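Slide 4 – Why your beans take longer in Loltthorpe

Ask who here lives above 3,000 feet. Wait for hands. Then ask who blames the stove. Same hands.

Water boils at a lower temperature up here, so dinner is late. I gave this talk in February and a man told me his water was fine. 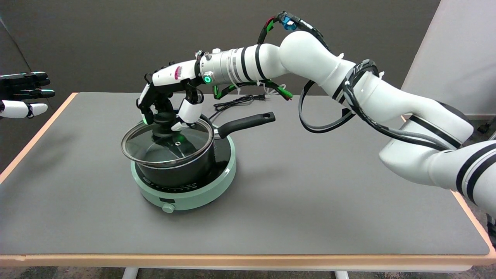
Slide 5: Glass lid, black knob.

Lid on. Every time you lift it to check, you let the steam out. I still check. Plan on 86 minutes for the big beans, 60 for the small ones – and skip the soaking argument, we only have 17 minutes left.

Next slide: salt.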